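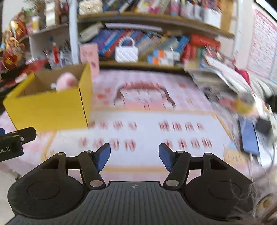
According to Asante it was never about the water, it was about the car park, and anyone who thinks the Jimelside pool is closing because of a boiler should go and look at who owns the land next door. So the comment under the council notice went, and I read it twice with my tea going cold. I am not sure I believe it. I am not sure I believe the council either.

The notice says repairs would cost more than the building is worth. It doesn't say who worked that out. It says swimmers will be "well served" by Ullport, which is 7 miles off and has a bus that stops running at six in the evening. The after-work lot will love that.

Went down for my usual swim at half past seven. Water warm enough, changing room freezing, same two showers out of order as in November. There was a petition on the front desk with 200 names on it and I added mine, though I have signed petitions before — the library, the post office, the crossing by the school — and we got the crossing. The woman behind me in the queue said 200 was plenty to make them sit up. Maybe. I'd want to know how many live here and how many just like signing things.

Plirkska are doing the survey, apparently. The same people did the market hall and found it needed pulling down, and now there are flats. Could be chance. I looked up their report on the hall when I got home and gave up after six pages, all of it in that language where roofs "present challenges".

Public meeting in the church hall next week. I'll go, and sit near the back. I expect we'll be told that nothing has been decided.

Need a new pair of goggles. Left lens leaks again. Not buying them until I know where I'll be swimming.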